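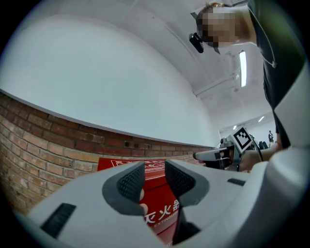

*Page last changed in September (L. Tavares). Replaces the old "jaw drag" note.*

## 6. When a gripper sticks, skips or shows fault 77

I'm going to assume you've already been through section 5 and had both Jirov hand grippers working at some point, even if it was only for one good afternoon. If you've never had a clean recording out of them, go back and do the first set-up again before you start in on this one. Most of the calls I get about fault 77 are really a cable that was never pushed all the way home.

Fault 77 means the gripper's own idea of how far open it is doesn't match what the recorder worked out from the video. That's all the code tells you. It doesn't tell you which of the two is wrong, and I've been fooled both ways!

The version that bit us hardest was at the Ploseria site, where Hugo Delaunay had been getting 77 on the left gripper every morning and clearing it with a restart. He did that for longer than either of us would like to admit. The actual trouble was a grip pad that had crept forward on its finger, so the jaws met at the pad before they'd finished closing, and each squeeze pushed the pad a bit further. One day they closed, stayed closed and wouldn't let go of a glove. There wasn't a hand in the glove, thank goodness, but that's why the checks below start with the pads and why I've taken the "restart and carry on" line out of this manual.

**CAUTION: Never put a fingertip between the gripper fingers to feel for a loose pad while the cable is connected.** I know it's tempting. The trigger is right there under your other hand and it's very easy to lean on it.

**CAUTION:** If the jaws have closed on a person's glove, sleeve or hair, don't pull. Unplug the cable, then use the release in 6.3.

### 6.1 Before you touch anything

1. Stop the recording. Let it save, even if you think the take is garbage – the log goes with it, and I'll want the log.
2. Write down which gripper it was, left or right, and what it was doing at the time (opening, closing, or just sitting there).
3. Put both grippers down on a table with the fingers pointing away from you.
4. Take off the head camera if you're wearing it. Its strap loves to catch on the gripper cable when you bend over.
5. Unplug the cable at the back of the faulty gripper. Leave the good one plugged in.
6. Wait 60 seconds.

Note: the wait in step 6 is there for the motor driver. Go get a drink or something, but please don't skip it. If you plug back in too soon the fault clears by itself and you learn nothing.

### 6.2 Check the pads

You'll need a flashlight, a dry cloth and the thin plastic feeler from the Marinho kit. (It's the one that looks like a guitar pick. If it's gone, a guitar pick works.)

1. Open the jaws by hand, slowly. You should feel a light, even drag the whole way. A notch or a sudden soft spot is worth writing down.
2. Look at the textured face of each pad with the light coming in from the side. Fluff, tape residue and little crumbs of whatever you were picking up all end up in there.
3. Wipe both pads with the dry cloth. No alcohol on the pads, ever. It's fine on the housing.
4. Slide the feeler along the back edge of each pad, where it meets the finger. It shouldn't go in. If it does, that pad has started to lift and you can stop here and go straight to 6.5.
5. Close the jaws by hand and look at the tips. The gap left at the tips should be 2 mm with clean pads. Less than that means a pad has moved forward, even if it still feels stuck down tight.
6. Open them all the way again and measure between the tips. Full travel is 70 mm. Hugo's was stopping well short of that and it honestly looked fine by eye, so do use a ruler.

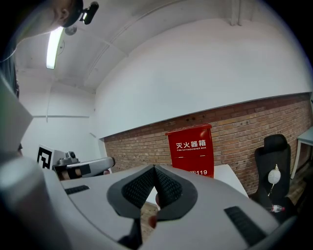
*Both grippers close together, with the fire extinguisher box on the brick wall behind.*

### 6.3 If the jaws are shut and won't open

1. Cable out. Yes, check again.
2. Hold the gripper by its body with the fingers pointing up and support whatever is caught in it with your other hand. Get somebody to help if it's heavy.
3. Push the release pin in with the Marinho tool and keep it in.
4. Ease the fingers apart. They'll move a little, stop, and then move freely.
5. Take out the item before you let go of the pin.
6. Don't plug in again until you've done 6.2 all the way through.

Note: if the pin goes in and nothing happens, leave it. Don't lever the fingers with a screwdriver! I've seen one come back with a cracked finger from exactly that, and the replacement took longer to arrive than the whole rest of the project took to set up.

**CAUTION:** The fingers can spring open when the pin goes in. Keep your face back. People working with the head camera on tend to bend right down over the gripper to see what they're doing, so take it off first, same as in 6.1.

### 6.4 If the pads are fine

Then it's probably the video side. The recorder finds each gripper from the black-and-white square marker mounted on it, and when it loses the marker at the wrong moment it guesses. A bad guess reads as a mismatch, and there's your 77.

1. Plug the cable back in and start a test recording.
2. Hold the grippers well apart and open and close the suspect one a few times. Watch the log.
3. Now bring the two grippers slowly together, as if you were passing something from one to the other, and open and close again.
4. If 77 only comes up when they're close together, one gripper is hiding the other one's marker. Change how you're holding them and try again. Tipping the wrists out a bit is usually plenty.
5. If it comes up when they're far apart too, look at the marker itself. A shiny fingerprint under a ceiling tube can be enough to do it. Wipe it, and check that it's flat and hasn't come away at a corner.
6. Still there? Swap the left and right cables. If the fault moves to the other gripper, it's the cable. Tie a knot in that cable so it doesn't get used again and send it back to Junitness.

I had one case where none of this helped and it was the light. A fluorescent tube on its way out was flickering just enough to upset the marker reading, and you couldn't see it at all with your eyes. If you're down to your last idea, switch off the tube nearest to you and run step 2 again.

Keep the test area clear while you do this. You're going to be looking at the grippers and the log and not at your feet. Cables up off the floor, chairs pushed in, and no table in front of the extinguisher if there's anywhere else for it to go. I'm a pain about this one on site visits, so you may as well move it before I get there.

### 6.5 Lifted or shifted pad

You can replace a pad yourself if you have the spares. You can't re-glue an old one. I've tried three kinds of glue and every one of them let go inside a week.

1. Do 6.1 again if the gripper has been plugged in at all.
2. Peel the pad from the end where it has already lifted. Go slowly – if it tears, pick the rest off with the plastic feeler.
3. Clean the bare finger with the cloth and let it sit for a few minutes.
4. Line up the new pad with the back edge of the finger, never the tip.
5. Press it down from the back edge forward and hold it there with your thumb.
6. Leave the gripper unplugged overnight.
7. In the morning, repeat 6.2 from step 4.

Change both pads on a gripper at the same time, even if only one is bad. A new pad against a worn one grips crooked, and you'll be chasing little slips in your recordings for weeks.

### 6.6 What to send me

If you've gone through all that and still get 77, send me the log, which gripper it was, the two measurements from 6.2 and whether the fault moved when you swapped cables. Put the site name in the subject line. I had two messages last winter that just said "it's doing it again" and I spent a whole morning working out which "it" they meant.

Anything where the jaws closed on a person, even lightly and even if there isn't a mark, goes to me the same day. Take that gripper out of use, wrap its cable around the body and put it in the red Ploseria crate. Don't clean it or change the pads first. Hugo has the crate key before 4 p.m., and after that it's on the hook inside the supply cabinet.

– Lurdes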